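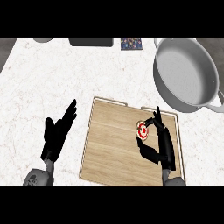 Why does a kitchen that looked enormous on the day you moved in feel so small a year later? Mostly it's the counter filling up, a little at a time, until the part you cook on is the size of a place mat.

I have been thinking about counters since December, when my sister came to stay and tried to roll out a pie crust in my kitchen. She ended up doing it on the ironing board. She laid a clean dish towel over it and lowered it to hip height, and I have to say it was a very good pie, but it did make me look at the room in a way I hadn't for a long time. I have lived in this house through two stoves and three dogs, and somewhere in all those years I had stopped having anywhere to put a cutting board down.

So I went to see Tania Hettiarachchi, who runs a small kitchen design business called Clurnorico out of what used to be a shoe repair shop. You can still smell the polish if the heat is on. Tania has been measuring other people's kitchens for most of her working life, and she told me the first thing she does on a visit is ask the owner to make her a sandwich.

"They think I'm hungry," she said. "Sometimes I am! But I want to see where they put the bread."

She watches how many things get moved before the bread goes down, and where those things go, and whether they ever come back. One man moved a toaster, a fruit bowl and a stack of mail onto a chair, made the sandwich, ate it standing up, and then moved everything back again. He did this every day, he told her, and he wanted to spend a great deal of money on an island. Tania talked him out of the island and into a shelf for the mail, and he still sends her a card at the holidays.

She is not against stuff, I should say, and her own kitchen (I did ask to see it, and she was a good sport about it) has a rice cooker the size of a drum and a row of jars her mother gave her. What she minds is what she calls parking. A thing is parked when it's on the counter only on account of having been set down there once. The coffee maker you use every morning has earned its spot, and the waffle iron you used in the spring is parked. Her test is to put a bit of masking tape on everything that lives on the counter and peel it off when you use the thing. After two weeks, whatever still has tape on it goes in a cupboard.

I went home and did it, feeling foolish with my roll of tape, and at the end of two weeks the blender still had its tape on, and so did a crock of wooden spoons I would have sworn I used every night. I use one spoon out of that crock. The rest were just keeping it company, I suppose.

The older I get the more I think the trouble goes back to how kitchens are sold to us. My grandmother's had one table in the middle, and everything happened on it - the bread, the homework, the canning, the bills - and in between it was wiped down and left bare, for the simple reason that somebody would need it again in an hour. When counters came along and ran the length of the wall, they never had to be cleared for supper. A table asks to be cleared. A counter will let you go on for years.

Lakmal Kumarasinghe cuts and sets stone countertops, and has opinions about all of this. I met him at his yard behind the old Curka feed store, where the slabs stand on edge in rows like books. He is a big, gentle talker who pats the stone while he's speaking. People come to him, he told me, wanting to know which kind won't stain and won't scratch and won't chip, and he always asks them how they cook before he tells them anything. A household that squeezes a lot of lemons ought to think hard before buying marble, which acid will etch, leaving dull spots where the polish used to be. Then again, he has marble in his own kitchen, rings and all, and he likes it that way.

"My kids learned to cook on that," he said. "Every mark is somebody's birthday."

What bothers him is going back to a job a year on, to fix a seam or reseal around a sink, and finding he can't see the stone. One couple had spent $3,061 on a single stretch of it beside the stove. They had driven to his yard over and over to pick the slab, bringing a paint chip and a cabinet door, and once, he says, the cat. When he went back it was under a bread machine, a microwave and a box of dog biscuits. He cleared it all off to do his work, and the wife came in and stood looking at it with her hand on it, and said she had forgotten the pattern.

I asked them both how much room a cook really needs, and I expected an argument, but they gave nearly the same answer. You want one clear stretch between the sink and the stove, as wide as your two elbows when you're chopping and then a bit more for a bowl. That's all. Tania has worked in a rental with less counter than a school desk and says the woman who lived there turned out Sunday dinners for her whole family, washing as she went and stacking the plates on top of the refrigerator. She has also been in a house up on Abdelaziz Street with a kitchen of 750 square feet where the owners ate takeout over the sink.

There is the question of where it all goes, of course, and I don't want to be breezy about that, having a pantry that is really a closet with ambitions. Tania likes a rolling cart for the heavy appliances, kept in the hall or under a window. I bought mine secondhand from the Dirkero, our church rummage shop, and it has one wheel that sings. The blender went to my nephew. The spoons are in a drawer, and the crock has rosemary in it on the back step, where it seems to be doing fine.

My sister is coming back when the peaches are in. I've told her to bring her rolling pin, and I have told the dog, who had gotten fond of lying under the ironing board, that she'll have to find another spot.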